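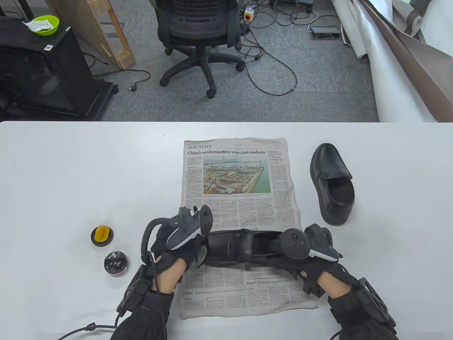 Both gloves on, controllers mounted, shoe in hand. Listside bench, newspaper down for the polish.

Rultis build, progress report to Grevska small grants
From: Yaw Annan
Friday, October 27, 2023

Writing this fast, report portal closes tonight. Receipts went up separately, tell me if the PDF is sideways again.

Where we are

Gloves: built, both sides. Finger frames fit, wrist frames fit after I reprinted the left cuff. Controllers sit on the mounts and stay put through normal handling. If you bang a hand on the table edge the right one shifts a hair and you have to recalibrate. Known, not fixed.

Arms: one arm moving, second arm half wired. That's behind the plan. Plan said both arms moving by end of September. The gearboxes from Krasniqi came 19 days late and one of them had a stripped output, so back it went. Replacement is here now, checked it by hand, feels fine, not under load yet.

Software: recording works from both gloves. Playback works on the one arm at half speed. Full speed it overshoots at the wrist and I don't trust it near anything I care about.

Shoe task

Grant text said "a household task using two hands." I picked shoe polishing back in the application and I still think it's the right one. One hand has to hold and turn, the other has to work a small area with light pressure, and the thing being held is a stupid shape. Old black dress shoes, pair from the thrift store. Polish from the drugstore.

Grip is the hard part. Leather is slick once there's polish on it and the glove fingertips are smooth. I tried friction tape on the fingertips, polish gets into it and then it's worse than nothing. Silicone dots are better. Have not tried them for a whole session yet.

Turning the shoe over between sides is where most takes die. The wrist frames limit how far I can roll my hand so I end up setting the shoe down and re-gripping. Which might be fine? The arm will have to do the same thing probably. Leaving it in for now.

Recorded takes so far: 93. Usable, I'd say less than half. The early ones have a clock problem between left and right, the two streams drift apart and by the end of a take the hands don't line up. Fixed in the logger now. Going to try to rescue the early ones but not spending more than an evening on it.

Cables

Still tethered. I know the application said wireless. The battery pack I specced is too heavy on the back of the forearm, tried it, arm was sore and the motion looked wrong in the data. So cables off the gloves for this phase. They snag on the table edge now and then. Planning a belt pack for the next phase, same battery, just not on the arm.

If wireless is a hard requirement for the second payment please tell me now and not in the final report!

Space

Listside moved me from the back bench to the open area, more floor, carpet instead of concrete. Static worries me a little. Got a mat. Downside is I have to clear the table at the end of every session because other members use it, and setup eats around 10 minutes each time before I can record anything. Asked about a locking cart. No anwser yet.

Money

Spent on plan except for two lines. Gearbox shipping went over (return postage, Krasniqi says they will credit it, I have that in an email). Motor drivers came in under, bought used ones off another member. The two about cancel out. Nothing moved between categories so I don't think I need a form for that, correct me if wrong.

Not spent yet: battery pack housing, second set of finger linkages, the travel line. Would like to turn the travel line into spare linkages if you allow it. They crack at the thumb joint. Printed them solid, still crack. Next batch in nylon.

Problems, short version

Thumb linkage cracking, see above.
Wrist overshoot on playback at full speed. I think it's tuning and not mechanical, but I thought that in September too.
Right controller mount shifts when knocked. Needs a deeper slot or a strap.
Second arm late.
Me: had the flu, lost most of a week.

Next

Finish wiring second arm. Bench test with no load, then with a sandbag, then a shoe. In that order, learned my lesson.
Re-record the polishing task with silicone dots on both gloves, whole session start to finish, no stopping to fix things.
Belt pack drawing, at least a cardboard version.
Short write up of the glove mounts for the Listside wiki, that was one of the sharing commitments and it's easy so I should just do it.

Not going to promise playback with both arms by the next report. One arm holding the shoe while I do the brushing by hand is realistic. Both arms is a maybe.

Things I need from you

Yes or no on moving the travel money.
Yes or no on the tethered version counting for this phase.
Whether the final demo has to be in person. The arm frame doesn't come apart easy and I don't have a van. A video call from the workshop would be a lot simpler if thats ok.

I'm at the bench most evenings, email is best.

Yaw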